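Keep the big table

There are 300 new flats going up behind the old bus garage in Plellthorpe, and last November the show flat opened. I went to see it, as I have an interest in how people are expected to live. The kitchen had a breakfast bar with two stools. The living area had a sofa, a wall for the television and a glass coffee table with one large book on it. I asked where the table went. The young woman with the brochures pointed to the breakfast bar.

I think this is a mistake, and a bigger one than it looks. A home ought to have one proper table in it, big enough to leave things on, and the people who design homes ought to draw it in first and fit the rest round it.

A breakfast bar is a shelf. You sit at it side by side, facing a wall or a sink, and you eat fast and get down. It suits a cup of tea and a slice of toast at seven in the morning. It doesn't suit a meal with four people in it, or a child with homework, or an aunt with a bad hip who can't get up on a stool. I have tried to hold a serious talk about money at a breakfast bar, and we gave up and stood in the hall instead.

The usual answer is that people don't eat at tables any more. I have heard this said as if it were a fact about the weather. But a good part of the reason people don't eat at tables is that they haven't got one, or have got one so small that it holds two plates and no dish to serve from. If you build homes without baths, people will stop having baths, and that tells you very little about what they wanted.

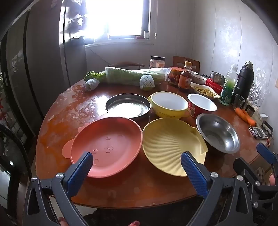

The second answer is that a table only collects clutter. This one is true, and I would count it in the table's favour. Things have to be put down somewhere. Shopping has to be put down before it is put away, and in most houses there is a stretch of an hour, sometimes a day, between the two. Post needs to lie where it will be seen. A household with no table puts these things on the stairs, the bed, the floor and the top of the washing machine, and then can't find them. A household with a table has a single heap, and everyone knows where it is.

I grew up with a table of this sort. It was too big for the room, and you had to turn sideways to get past it to the back door. My mother cut out dresses on it, my father mended clocks on it, and both of them did the accounts on it with the door shut. We ate at whichever end was clear. There was a burn at one end from an iron and a row of dents where I had been allowed a hammer. When it was sold, the man who bought it knocked the price down because of the marks, and I still think he had it the wrong way round.

That brings me to the matter of surfaces. A great deal of furniture now is sold on the promise that it can be kept looking new, and people get anxious about it. They buy mats, cloths, glass tops and little felt feet. I have stayed in a house where I was asked to lift my cup each time and check underneath it. A table you are afraid of is no use. Buy one that is already marked, or mark it yourself in the first week and get it over with. Hot pans leave a cloud in the varnish, and wine leaves a ring. Neither stops you eating dinner.

The same goes for what is put on it. I have nothing against a matching set of plates, except that in a working kitchen it never stays one. Things break and are replaced with whatever the market has. Somebody leaves a bowl after a party. After ten years the cupboard is a mixture, and it works as well as it did when everything matched.

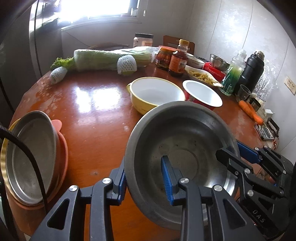
Steel bowls pick up scuffs and go on being used.

I lived for two years in Kalline, in a rented house with five rooms and six tenants. The landlord had put in locks for every door and a notice about the bins, and by some oversight he had left a round table in the kitchen. It seated six if nobody had sharp elbows. I can say without any doubt that it was the only reason we knew each other's names. You came in for a glass of water, somebody was sitting there, and you sat down. When I moved across town to a smarter place, with a kitchen counter and no table, there were three of us, and I couldn't have told you what either of the others did for a living.

A round table is better than a square one for this, if you have the space. There is no head to it, and you can always get one more chair in. The fault with a round table is the corners it doesn't have, which means it can't be pushed against a wall without wasting floor. I accept that. In a narrow room I would have an oblong one, with a leaf that folds down. 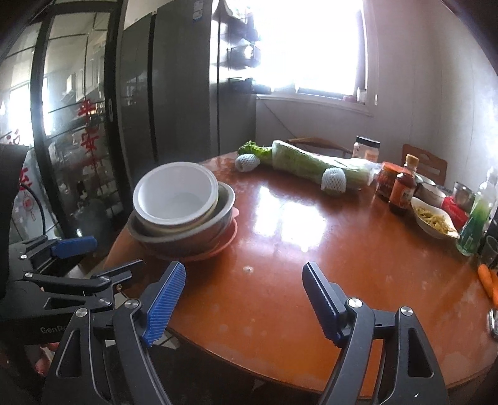 Cost comes up as well. A new dining table from a decent shop can be 1000 pounds, and I understand why a young couple with a deposit to find would leave that for later. But this is one thing that is nearly always cheap second hand. People clearing a relative's house are desperate to be rid of the table, as it won't go in the car. The hall at Collet has a furniture sale twice a year, and I have seen a solid oak table there go for less than 100 pounds with the chairs thrown in. The buyer's trouble was getting it home, and after that, getting it through a front door built for flat packs.

Which is why I come back to the people who draw the plans. The developers at Plellthorpe will say that every square foot counts, and I agree with them. I would only ask what it is being counted for. The show flat had two bathrooms for a couple. It had a cupboard with a light inside it. It had a strip of floor by the window described in the brochure as a reading zone, and that strip would have taken a table and four chairs with room to walk behind.

At Ploltano, a scheme of much the same size on the other side of the river, the kitchens were drawn a little wider and the second bathroom was left out. I have been in three of those flats now as a guest. There was a table in each one, and each time I had to wait while somebody moved a pile of papers so that I could put my plate down.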